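Session 2 handout: reading a table top before you touch it

Bring this to the bench on Wednesday. Covers grain, finish, light. Glue and edges are next time, dont worry about them yet.

First thing, grain direction. Find it before you wipe, sand or oil anything. Follow one line with your finger from end to end. If it bends, go with the bend. Sanding across the lines leaves scratches you only find once the finish is on, and then it's back to the start.

Two patterns to know:
Cathedral = wide arches, loops, long ovals. Flat-cut wood, or veneer sliced flat.
Straight = tight lines side by side. Quarter-cut, or further out from the arches on the same face.
Plenty of tops have both. Pale ones are harder to read, so take your time.

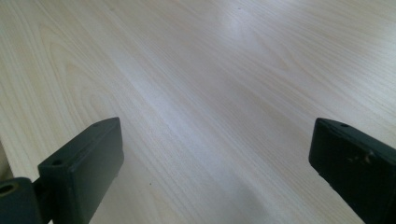
Camenzind Furniture Care Group | Lendedon Evening Workshops

Arches to the left, going over to straight lines on the right, all on one pale top. Could be ash, could be a light veneer or laminate, the pattern won't settle it. Check the edge: on solid wood the lines carry over onto the end. On veneer there's a thin skin and something else under it. If you cant tell, treat it as veneer and keep the sander off.

Light. The bright band across the middle washes the grain out. Move your head, or move the lamp, and look again from low down. Same trick for finding dents and old cup rings.

Dust. Look for specks before wiping. One hard bit of grit under a cloth will scratch a satin finish. Soft brush first, then a barely damp cloth, along the grain, then a dry one.

For next time: pick a table at home, sketch the grain on paper (pencil is fine), mark where arches turn to straight. Read pages up to 17 in the Jenis booklet, skip the bit on stains. Spare copies in the Mosevthorpe room, top shelf.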